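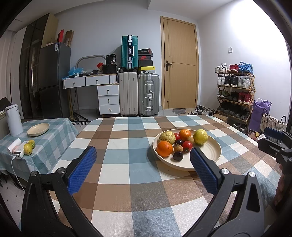

Support ticket: Stillutow collection desk
Subject: Episodes rejected at upload, two-handed fruit task
Opened by: Bullow site team
Assigned to: Margareta Lungu
Priority: Normal
Status: Resolved, one item carried over

Summary of the fault
The site reports that a large share of its September episodes for the task "fruit to and from plate" were refused by the Jitaru checker at the upload stage. Of 1,114 episodes submitted, 100 were returned with the message "hand pair out of step". The remainder were accepted without comment. The operators had noticed nothing unusual during recording, and the clips play normally when opened singly.

The site asks whether the rejected episodes can be recovered, and whether work may continue in the meantime.

Entry 1, 09:40
Ticket received. The site has been asked to continue recording but to hold all new uploads until further notice. Rejected episodes must not be deleted from the local drive, and must not be renamed.

Entry 2, 10:25
Ten rejected episodes opened side by side, left gripper against right. In each of them the left recording begins late. The delay is small at the start of an episode and does not grow, so a slow clock may be ruled out. The accepted episodes from the same sessions show no such delay.

Entry 3, 11:10
The site has supplied its session notes. All rejected episodes were recorded after a battery change on one side only. The written procedure asks for both grippers to be restarted together after any battery change – step 2 of the Flanen start-up sheet – but the copy held at the site is an older one, in which that step does not appear.

Entry 4, 11:55
A second matter was noted while the clips were under review. In several episodes the operator closes the jaws on the fruit before the other gripper has come to rest. The checker does not reject this, and the task sheet does not forbid it. It is nevertheless a source of doubt for whoever labels the episode, as the start of the grasp is then hard to place.
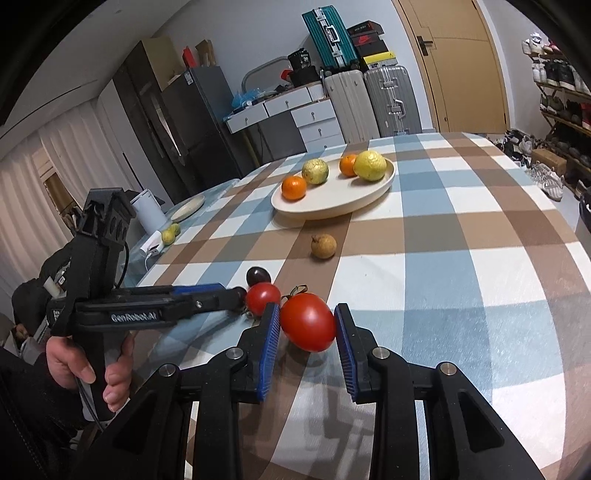
Operators are asked to hold the idle gripper still while the other is closing on a tomato or any other soft fruit. The jaws should be closed only until the fruit is held. A firm squeeze spoils the fruit and gives the learning system a poor example to copy.

Entry 5, 13:30
Reply from site, quoted in full:
"We have restarted both units together and recorded a short test set. May we go on using several kinds of fruit in one session, or should each kind be recorded separately? The old sheet says separately."

Reply sent:
Mixed fruit is correct for this task. The instruction to separate kinds belonged to the first round of collection and has been withdrawn. Positions on the table and on the plate should be varied between episodes, and the operator should not return each piece to the same spot. Fruit that has split or begun to leak is to be taken out of use.

Entry 6, 14:45
Test set passed the checker in full. The upload hold is lifted for all episodes recorded after the joint restart.

Entry 7, 15:20
Recovery of the rejected episodes. As the delay is constant within each episode, the two recordings can be brought back into step by means of the shift tool. This was tried on the ten episodes opened earlier; nine then passed. The tenth has a gap in the left recording and cannot be used. The site is to run the tool on the rest and report the outcome on this ticket.

Actions
Site: replace the printed Flanen sheet with the current one and destroy the old copy.
Site: run the shift tool on the remaining rejected episodes.
M. Lungu: ask the Jitaru maintainers whether the checker can give its warning at the end of an episode, before upload.

Carried over
The request to the Jitaru maintainers has been logged separately. No date has been given for a reply.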